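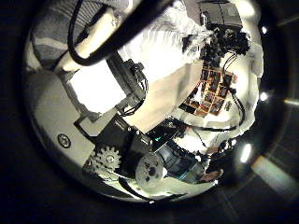 Page 3 of 40

Terness Residents' Board > Library and Public Services > Proposed change to reading room hours

BSoomro_Secretary
Posted Sunday, 9:15 a.m.
Members are advised that the Library Council has published its proposal on reading room hours at the Amton branch. Under the proposal, the room would close at 6 p.m. on weekdays in place of 9 p.m., and the hours saved would be moved to weekend mornings. The Council will accept written comments until the end of November. Comments posted on this board will be forwarded as a single file unless the poster asks otherwise.
Bushra Soomro, Secretary

tarar_road_tenant
I wish to record my objection. The evening hours are the only hours available to residents who work a regular day. I have used the reading room after work for several years, and the tables near the periodicals are generally taken by seven. A weekend morning does not replace a weekday evening for anyone studying toward a certificate.

D.Caldeira
I respectfully take a different view. The Council's usage report, which is attached to the proposal, recorded over 800 visits on weekend mornings during the trial period, when the branch opened early on Saturdays. Evening visits fell in the same period. Public money should follow public use, and families with young children have asked for morning hours for a long time.
Dalva Caldeira

tarar_road_tenant
The report compares a trial that was advertised on every notice board in town with evening hours that were not advertised at all. It also covers the summer, when the evening classes at Toris College are not in session. I would ask the previous poster whether she considers that a fair comparison.

D.Caldeira
The point about the summer is a reasonable one and I accept it. I do not accept the point about advertising. The evening hours are printed on the front door and on the back of every library card.

millpond44
Could someone confirm whether the book return will stay open in the evening? The notice does not mention it. My mother returns her large-print books after supper and would not be able to come earlier.

BSoomro_Secretary
In reply to millpond44: the outside book return is not affected and will remain open at all hours. Items left after closing will be checked in on the next working day - no late charge will be applied for that night.

harwell_p
I suggest a compromise. Keep the 9 p.m. closing on Tuesday and Thursday and accept the earlier closing on the other weekdays. The branch would still gain staff time for the mornings.

tarar_road_tenant
I could support that, provided that the two late evenings are guaranteed for a full year.

D.Caldeira
I would support one late evening. Two would leave too few staff hours to open on both weekend mornings.

BSoomro_Secretary
Both versions will be entered in the file as separate suggestions. Members who wish to be named in support of either should reply below with their full name and street.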